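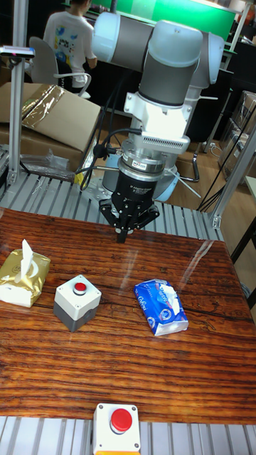
Zeyu Yao is a singer, songwriter, record producer and bass player who records mainly under the name Draneo. He is known for slow, low-voiced songs that combine spoken verses with sung choruses, and for his work as a producer for the singer Tuulikki Peltonen. He has released four studio albums, the first three of them on the Grurance label.

Yao was born in the port town of Lubis, where his father repaired outboard motors and his mother taught primary school. He began piano lessons at the age of six and changed to electric bass at 13. As a teenager he played in a school dance band and later in Ulari, a five-piece group that performed at weddings and in hotel lounges along the coast. Ulari recorded one cassette, which was sold at shows and has not been reissued. The group broke up when its drummer and guitarist left Lubis for work.

After the end of Ulari, Yao worked for three years as a night operator at a local radio station. He used the station's production room after the midnight sign-off to record his own material. The name Draneo first appeared on the label of a demo tape from this time. Yao has given two accounts of its origin. In one, it was a misprint of a word on a shipping form. In the other, it was the name of a boat his father had worked on.

Grurance signed Yao on the strength of the second demo tape. His first album, Harbor Wages, was recorded in 19 days and contains nine songs, all written by Yao. The first pressing was 700 copies. The single "Cold Bread" received regular play on late-night radio and led to a second pressing in November of the same year.

The second album, Lower Deck, used a larger group of players, including a three-piece horn section. Reviews were mixed. Several writers objected to the length of the title track, which runs to 11 minutes in its album form. A shorter edit was issued as a single and became his first song to enter the national chart, where it reached number 89.

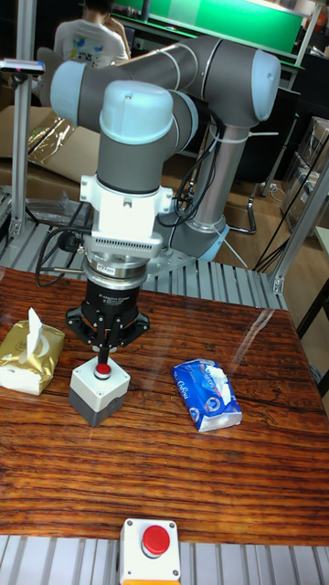 Work with Tuulikki Peltonen

Yao met Peltonen when both were booked for the same Sunday afternoon radio program. He played bass on two songs from her first album and produced all of her second, The Long Table. Most of the vocals were recorded with the singer and the band in the same room, a method Yao had used on his own records. Peltonen later said that she had wanted separate takes and had agreed to the method only for the first week.

The two toured together after the release of the album. Each played a short set alone, followed by a joint set with a shared band. A live recording of the tour was prepared but withdrawn before release, after a disagreement with Grurance over the mixing costs. Yao left the label when his contract ended and has since released his music himself.

Musical style

Most of Yao's songs are in slow or medium time. His bass parts often carry the main melody, with the guitar limited to short chords. The verses are usually spoken close to the microphone and doubled by a second, quieter take. His lyrics deal with shift work, rented rooms and travel by ferry. He has named dance-band music and radio drama as his main influences.

Archive

Yao's work tapes are held by the town library in Lubis. The collection consists of 174 reels and cassettes, including the radio station recordings and rehearsals by Ulari. Access is by appointment, and copies are not supplied.

Studio albums

Harbor Wages (Grurance)
Lower Deck (Grurance)
Second Crossing (Grurance)
Rooms by the Week (self-released)

Contact the editors | Copyright notice | Back to top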